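Sorting small parts: notes for the Wurkport evening talk
Speaker: Dexter Cabanatuan
May 11, 2023

Start with the bench, before any talk of drawers. Clear it right down to a pale, plain surface. Small screws show up on white and vanish on wood grain. Ask who has lost a spring this year. Wait for hands.

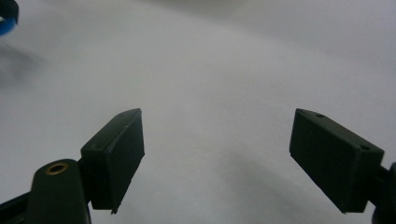
The Calimlim workshop handbook has the long version, for anyone who wants it. Main point from it: empty everything first. Don't sort from one full drawer into another.

Then size. Nine drawers is plenty for one kind of job. Three rows of three, clear fronts, a handle on top so it can go to the work. Put what you use most in the top row.

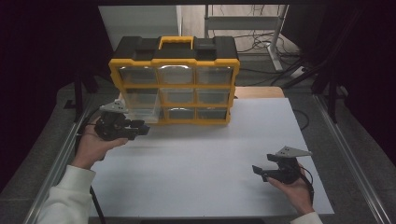
Labels come last. Leave the drawers bare for a week or two, move things when they annoy you, then write the labels. I did mine in September and had to redo half of them. Tell the Wedberg story here if time allows (200 washers, one drawer, no divider). Skip it if we started late.

Mention putting things back. Five minutes at the end of a job, bench bare again, lid of the glue on. 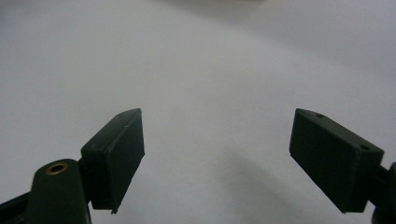
Kollurum wrote after the last talk that labels should go on first, because in a shared shop people will fill an unmarked drawer with anything. Fair point. Say so, and say my way is for a bench with one user.

Questions. Lights off in room 1077 when we leave.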